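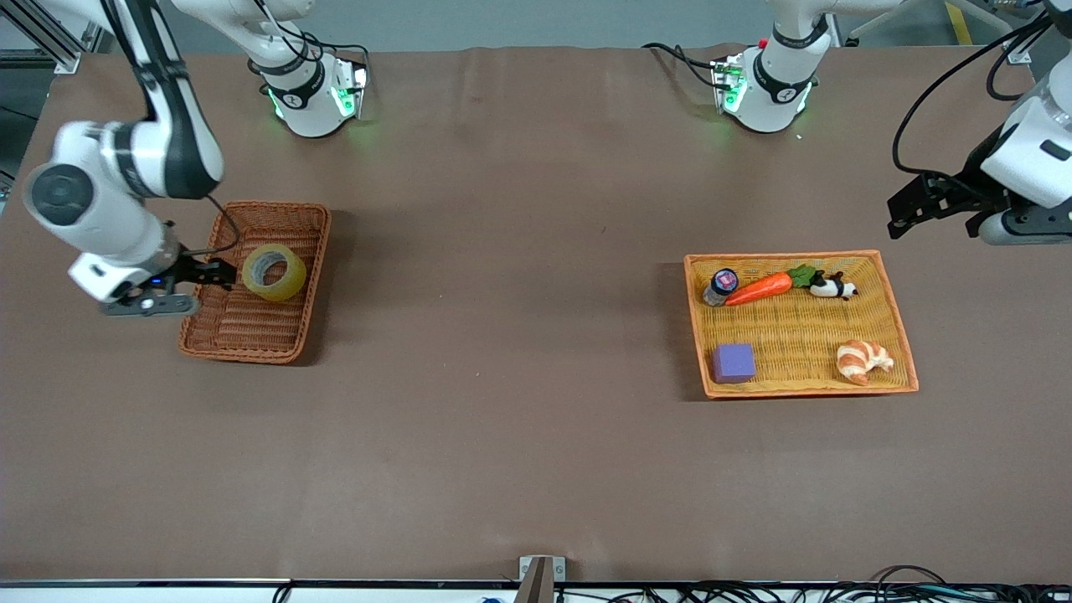 Two-arm bench on brown paper, with one gripper at the rim of the smaller basket.

Namasora Bench Practice Kit
For tabletop cells with one or two arms
By Mollinholm

Overview | What's in the box | The rules | Fitting | Spares | Questions

Overview

If you run a pair of small arms over a shared table, you probably already have rules. They might be on a whiteboard, or in an email from last August, or in the head of whoever set the bench up, and they're very likely good ones. The Namasora kit is our way of getting them down onto the bench itself, in a form that a new starter can read while standing in front of the machine with a cup of tea parked safely somewhere else.

We put the first version together for our own benches at Mollinholm, where we sort, pack and hand over all sorts of small household and toy items, and then other labs started asking for the cards. So it grew! It now covers table surfaces, object baskets, cable runs, hand entry and the daily log, and it comes in one flat carton that fits under most benches.

A word on what it is and isn't meant to do. The kit is a set of working practices with the bits and pieces that support them. It sits on top of your risk assessment and the manual that came with your arms, and wherever one of those is stricter than our card, follow the stricter one and cross ours out. There's a marker in the box for that very purpose.

What's in the box

11 rule cards, A5, matt finish, punched at both top corners
One bench map sheet, A2, for drawing your own layout
One roll of floor marking tape, yellow
One roll of brown surface paper, 300 mm test width (full-width rolls are sold separately, see Spares)
Seven Bezerra edge clamps with pads
Brinano cable sleeves, mixed sizes, with reusable ties
One bench log, 500 entries, stitched so the pages lie flat
Two markers, one fine and one fat

The rules

We've printed the short form of each card here so you can see whether our way of working would suit yours. The cards themselves have more room and a blank strip along the foot for local additions.

Card 1. Know whose arm is whose
Name the arms from the robot's side and stick with it. On a two-arm bench the arm that the operator sees on the left may well be the robot's right, and an instruction shouted across the room is only as good as the names in it. Write the names on the bench map, and use the same ones in your software and in the log.

Card 2. The surface
Cover the table with one plain, matt sheet and clamp it at the edges. Creases are fine. A lifted corner isn't, and neither is a tear within reach of a gripper. Change the paper at the start of a session if you can, and brush it down between tasks. We like plain brown because small objects of nearly any colour show up on it, and so do crumbs.

Card 3. Clamps and the front rail
Clamps belong on the outside edge, where neither arm has any business going. If your reach envelope takes in the front rail, mark each clamp as a keep-out on the bench map and in the controller. Check that each clamp is snug before motion is enabled, and again after anyone has leaned on the table (somebody always leans on the table).

Card 4. Baskets and their contents
Set baskets down on the paper with a clear strip around each one. They needn't be square to the table, and for plenty of tasks a bit of an angle is just what you want, but log the angle if the task depends on it. Soft or woven baskets are kinder to fingers than hard plastic tubs, though they do shift more easily when a gripper catches the rim. Approach rims slowly. If a basket has been nudged, stop and put it back by hand under Card 8. Please don't try to correct for it with a clever grasp.

Card 5. Choosing objects
A mixed load is a good load. A roll of packing tape, a foam cube and a toy carrot each want something different from a two-finger gripper, and a bench that only ever sees cubes will give you a flattering idea of how well your settings are going. Keep a written object list. Anything glass, sharp, leaking or alive stays off it. Bottles and jars are welcome if they're capped and you know what's in them, and the list should say what that is.

Card 6. One arm in a basket at a time
Unless the task is a deliberate two-arm grasp, only one gripper may be inside the rim of any basket. The other waits, fingers open and empty, in its parked zone or over clear surface. When the task really does call for both, write "BOTH" in the log before the run and drop both arms to your reduced speed setting.

Card 7. Cables
Run cables off the back wherever the layout allows, and keep every loop out of the sweep of both elbows. Slack that must stay on the arm gets a sleeve. Slack at the front rail gets bundled, tied and kept below the working surface, and it should be looked over whenever the log page turns. We know that front rails collect cables the way a kitchen drawer collects rubber bands, so the card asks for a little tidy-up at the end of each session and doesn't expect a showroom.

Card 8. Hands in
Stop motion, call "hands in" by name of bench, wait for the reply, then reach. The same person calls "hands out". If you work alone, the call is made out loud anyway, and yes, it does feel daft for the first week. A paused program doesn't count as stopped motion for this card. Use whatever state your risk assessment says is safe for entry, and copy its name into the blank strip.

Card 9. Lights
Write down what each indicator on your arms and grippers means, with its colour, on the back of this card. Makers don't agree with one another, and a colour that means "ready" on one gripper may mean something quite different on the base it's bolted to. Don't train people to read a glow as permission to reach in. Card 8 is the only permission there is.

Card 10. The floor line
Lay the tape where a person's feet should stop while the arms are live. Work it out from full reach with the gripper fitted and something in it, then add the margin from your risk assessment. Chairs, bags and trolleys stay outside the line as well. Re-lay the tape whenever an arm, a gripper or a table moves.

Card 11. The log
One line per run: time, task, object list version, who called hands in, anything odd. "Anything odd" is the column that earns its keep. A basket that slid, a finger pad that squeaked, a tape roll that stuck to itself, pop it all in. Near misses go in with a ring around them and get talked over before the next session begins.

Fitting the kit

Allow a quiet morning. Start with the bench map, drawn with the arms powered down and parked, and walk around the table while you do it, because the view from the operator's chair will always leave something out. Mark the bases, the front rail, the usual basket positions and the way out of the room.

Paper next. Roll it from the back edge to the front, smooth it with the flat of your hand, cut the openings for the bases a touch generously, and clamp. Bezerra clamps take table edges and rails with a flat underside. If yours is rounded, or made of slotted extrusion, have a look at the adaptor plates under Spares.

Sleeves go on last, and need to be tested through the full range of movement at reduced speed with one person watching each arm. A sleeve that's comfortable in the parked pose can pull tight once the elbow folds.

Then hang the cards. We'd suggest the left-hand side of the bench, at standing eye height, outside the floor line. Some of our customers hang all of them at once, others bring in one or two a week and chat each one through. Both seem to go well enough.

Care

Wipe cards with a barely damp cloth. Clamp pads harden with age and should be swapped when they no longer take a fingernail mark. Sleeves can be hand washed in cool water and dried flat, off the bench. Used paper can generally go in with your paper recycling if you've kept tape and glue off it.

Spares and extras

Full-width brown surface paper, matt
Bezerra clamp pads, pack of seven
Bezerra adaptor plates for slotted extrusion
Brinano sleeves, long set for overhead-mounted arms
Bench log refill, 500 entries
Blank cards, same size and punching, for your own rules

Questions we're often asked

Does the kit make my bench compliant?
No kit can do that on its own, and we'd be wary of one that said it could. Compliance comes from your risk assessment, your equipment and the way it's installed and used, under whatever rules apply where you are. The cards give you a tidy way to keep to what you've decided, and the log gives you something to show when you're asked.

We only have one arm. Is it still worth having?
Yes, though you can put Card 6 in a drawer. The rest reads the same, and the clamps and sleeves will go further.

Can we change the wording?
Please do — a rule in your own team's words tends to stick better than one in ours. Keep the card numbers if you can, as the log refers to them.

Will the paper upset our cameras?
It's matt and it behaves well under ordinary overhead lighting. Under a strong side light you'll see creases, and baskets will throw a shadow whatever they're standing on. Try the 300 mm test roll under your own lights before you order the full width.

Do you ship to schools?
We do, and to TAFEs and universities as well. Purchase orders are fine. Put the bench width in the notes and we'll cut your paper to suit at no extra charge.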